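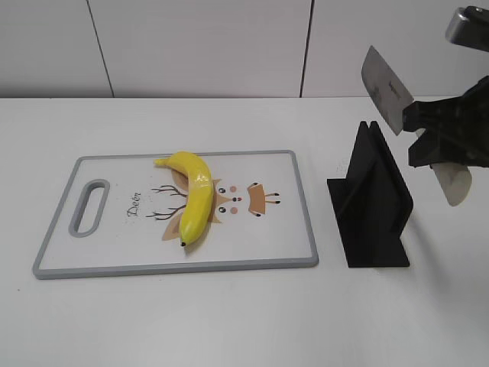 Pesquisar neste blogue

Arquivado em: oficina, robôs e outras teimosias

Afinar a célula da cozinha, outra vez

julho de 2023

Prometi há que tempos escrever sobre a manutenção da célula da cozinha e fui adiando, em parte por preguiça e em parte porque andava sempre a meio de qualquer coisa. Esta semana o robô começou a bater com a faca na borda do suporte, e lá tive eu de parar tudo e rever a instalação de uma ponta à outra. Já que ia desmontar meio mundo, tomei notas pelo caminho!

Para quem chega agora: no Pulum temos uma mesa branca com um braço que pega numa faca, vai à tábua, corta fruta e volta a arrumar a faca no suporte preto. Dito assim parece coisa de uma tarde. A parte do corte até foi rápida. Arrumar a faca é que me tem tirado o sono, porque a ranhura é estreita e a lâmina é larga, e basta a pinça agarrar o cabo um bocadinho torto para a ponta ir parar ao sítio errado.

A primeira coisa que faço, antes de tocar em software, é limpar. Pano de microfibra, água morna, uma gota de detergente, e depois outro pano seco. Parece conversa de mãe, eu sei, mas a câmara do pulso vê o tampo de muito perto e qualquer migalha fica ali a fazer figura de objeto. Há uns pontinhos escuros no tampo que já conheço bem (um deles mora logo abaixo da tábua) e que às vezes me servem de referência quando quero ver se a câmara se mexeu. O Kieran Mac Giolla quer pô-los na documentação como marcas de referência. Ainda não percebi se está a gozar comigo.

Depois vêm os dedos da pinça. São pretos, curvos, acabam em bico, e o bico é a parte que sofre. Com o uso vão aparecendo umas zonas mais claras mesmo na ponta, e eu gosto de passar lá a unha para perceber se é só sujidade ou se o material já está comido. Se a unha prende, o dedo vai para a caixa dos reformados.

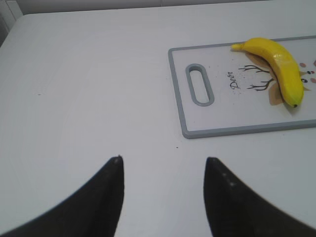

Desta vez decidi deixá-los ficar. O desgaste estava à superfície, a unha não prendia e as duas pontas fechavam certinhas uma contra a outra. O teste que faço é o da folha de papel: fecho a pinça devagar sobre uma tira, puxo, e vejo se a resistência é igual à esquerda e à direita. Se a tira roda ao sair, um dos dedos está a apertar primeiro. A Tuulikki Harju usa um comparador para isto e olha para a minha tira de papel com um ar de profunda tristeza, mas a tira está sempre no bolso e o comparador nunca está na gaveta.

Apertos a seguir. Os parafusos da base dos dedos levam trava-roscas fraco, daquele que ainda se consegue desfazer à mão, e eu marco cada um com um risco de caneta de tinta para ver de relance se rodou. Um tinha rodado! Pouca coisa, um quarto de volta se tanto, mas num dedo comprido um quarto de volta nota-se bem lá na ponta. Limpei a rosca, voltei a pôr o produto, apertei e fui almoçar enquanto aquilo curava.

(Nota para mim própria: comprar outra chave. A boa ficou na bancada do Daithí Conneely e tenho a certeza de que nunca mais a vejo.)

Agora a câmara do pulso. Esta é a que mais me dá trabalho, por uma razão parva: o cabo. Quando o braço estica para a zona do suporte da faca, o cabo fica curto e puxa o corpo da câmara, e ao fim de muitos ciclos a câmara já não aponta para onde apontava. O contador do controlador ia em 1756 arrumações de faca desde a última revisão, por isso também não me posso queixar muito. Soltei a braçadeira, dei-lhe mais folga, fiz uma curva larga por trás do último eixo e corri o percurso inteiro a baixa velocidade, com a mão no botão de paragem, a ver se o cabo roçava em algum lado.

Para acertar a orientação uso um método bastante caseiro. Ponho o braço na posição de espera, abro a pinça toda e confirmo que vejo as pontas dos dois dedos à mesma altura, com o vão entre elas ao meio. Guardo sempre uma imagem de referência e comparo com a nova, sobrepostas a meia transparência. Se os dedos coincidem, a câmara está no sítio em relação à pinça. Só depois disso é que me preocupo com a mesa.

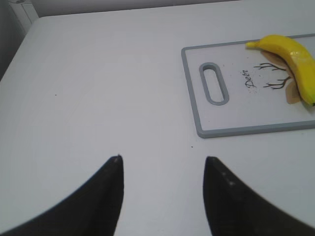

Pinça aberta na posição de espera, com a tábua do veado e a banana à direita.

Sim, a tábua tem um veado. Um veado de desenho animado, com bochechas cor-de-rosa e a palavra "Deer" escrita em letra toda enrolada, não vá alguém confundi-lo com uma vaca. Foi a Khanyisile Makhubela que a escolheu e eu resmunguei, queria uma tábua lisa. Pois bem, dou o braço a torcer. Com a tábua lisa que tínhamos antes, branca sobre mesa branca, eu passava a vida a semicerrar os olhos para o ecrã. Com as hastes castanhas e o rebordo cinzento percebo logo se a tábua rodou, e o buraco da pega dá um ótimo ponto de partida para medir. O desenho tem um lado mau: a fruta tapa-o quase sempre em parte, e por isso nunca uso o veado para posicionar nada, uso só o rebordo e a pega.

A banana, já agora, é a minha peça preferida para afinações. É curva, tem uma ponta clara e outra escura, não é preciso inventar marcas para saber para que lado está virada. E contrasta com tudo o resto na mesa. Quando estou a mexer nas exposições é para ela que olho primeiro: se o brilho na casca está tão forte que come o amarelo, baixo um pouco a luz.

Falando de luz, perdi uma manhã com isso. Queria uma iluminação por igual na mesa toda e acabei com um reflexo feio na lâmina sempre que o braço se aproximava do suporte. Experimentei virar o painel da Stakberg para o teto e deixar a luz voltar para baixo, e melhorou logo. As sombras ficaram macias, a mesa continua clara e a faca já não parece um farol. Deixei a exposição fixa, nada de automático, senão a imagem muda toda quando os dedos pretos ocupam mais espaço.

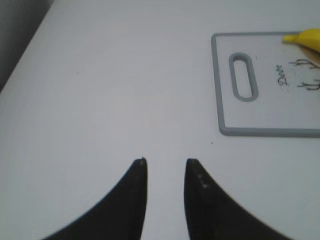 Outra coisa que passei a verificar é a nitidez com a lente ao natural, ou seja, sem retoque nenhum por cima. Olho para as letras na tábua, que são finas e denunciam logo uma lente suja ou um foco que fugiu. Se o "Deer" começa a parecer outra palavra qualquer, está na altura de ir buscar o paninho. Os dedos ficam um nadinha desfocados e com isso vivo bem, interessa-me mais o que está pousado na mesa.

E o suporte da faca, que era afinal o motivo disto tudo? Deixei-o para o fim de propósito. Se tivesse começado por ele, tinha corrigido a posição no programa e escondido o parafuso frouxo e a câmara torta por mais umas semanas. Com o resto em ordem, levei o braço à mão até a lâmina ficar mesmo ao lado da ranhura, desci devagarinho, e vi que faltavam 2 milímetros. Dois! Tanto barulho por dois milímetros. Ensinei outra vez o ponto de aproximação, um pouco mais alto do que antes, e separei a descida em dois troços: o primeiro a velocidade normal e o segundo muito lento, com o limite de força baixo, para o braço parar se tocar em alguma coisa.

Na configuração da Ristance esse limite vem num menu que nunca encontro à primeira, por isso fica apontado: está nos parâmetros da ferramenta e não nos do movimento. Passei demasiado tempo da minha vida a procurá-lo no sítio errado.

Uma palavra sobre segurança, que há gente a ler isto com máquinas em casa. Quando ando a afinar a pinça uso uma faca com o fio completamente boleado, e só volto à que corta depois de fechar o resguardo. Mãos perto dos dedos, só com a alimentação do braço desligada. A Niamh Tierney apanhou-me uma vez a fazer batota e ouvi das boas (com toda a razão).

No fim corri 28 ciclos seguidos de pegar e arrumar, sentada ao lado com um café, e nem um toque na borda do suporte. A próxima revisão fica marcada para as 3000 arrumações, mais coisa menos coisa, ou para quando ouvir outra vez aquele clique horrível. Entretanto quero experimentar um cabo mais flexível que o pessoal da Sheehan me recomendou. Se alguém já o usou num pulso que roda muito, deixe comentário, que ainda vou a tempo de cancelar a encomenda.

Este blogue utiliza cookies para melhorar a sua visita. Aceitar | Saber mais

Receba os novos textos por correio eletrónico: Subscrever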